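Search this site
Enter keywords Go

Flukholm Shared Kitchen
Frequently Asked Questions for Tenants and Applicants

Last revised April 13, 1999

Who may rent time in the kitchen?
Any person or business that prepares food for sale and holds a current food handler's card may apply. Applications are accepted at the Turnesico Street office during business hours. An applicant whose card has expired must renew it before a start date can be assigned.

What does it cost?
The deposit is $125 and is returned when the tenant's key is turned in. Hourly rates are printed on the schedule attached to the lease. Cleaning time at the end of a shift is billed at the same rate as cooking time.

How are hours assigned?
Standing shifts are offered first to tenants who held them in the previous term. Remaining hours are posted outside the office on the first business day of May. A shift may be traded between tenants if both sign the trade form before the shift begins.

May I store food between shifts?
Each tenant receives one shelf in the walk-in cooler and one in dry storage. All containers must carry the tenant's name and the date of preparation. Unlabeled food is discarded at the Friday inspection, and no credit is given for it.

What are the rules for the sinks?
The hand sink by the door is for hands only. Produce may be washed in a prep sink that has been cleaned and sanitized immediately beforehand. Raw meat and poultry may not be rinsed in any sink. Tenants must clear the drain of food scraps before leaving and must wipe the surrounding counter with the sanitizer provided. 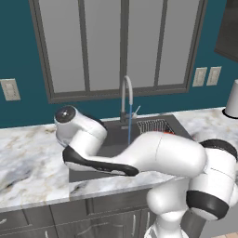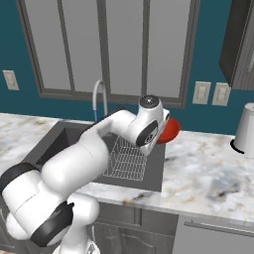
A tenant at the Talell annex wrote to ask whether the rule on prep sinks applies when only one person is working and the same vegetables are being washed in several batches. It seemed wasteful, the letter said, to sanitize the basin each time. The office replied that one cleaning is enough for a continuous run of the same produce. If the tenant changes to another item or leaves the station, the basin must be cleaned again.

May I bring my own equipment?
Small hand tools and pans are permitted. Electrical appliances must be approved in writing. The form is 2 pages long and should be submitted at least a week before the appliance is needed.

Where do I park, and where are deliveries received?
Tenant parking is in the rear lot, in spaces 1 through 19. Deliveries are received at the Jiang Avenue door. Staff cannot sign for goods on behalf of a tenant.

What happens if I break a rule?
The first notice is given in writing. A second notice within the same term may result in the loss of a standing shift. Tenants may appeal by letter, and the shift will be held open until the appeal is answered.

Whom do I call after hours?
Dial extension 2436 from the wall telephone. In case of fire or injury, call 911 first.

Sign up for our newsletter
Your e-mail address Subscribe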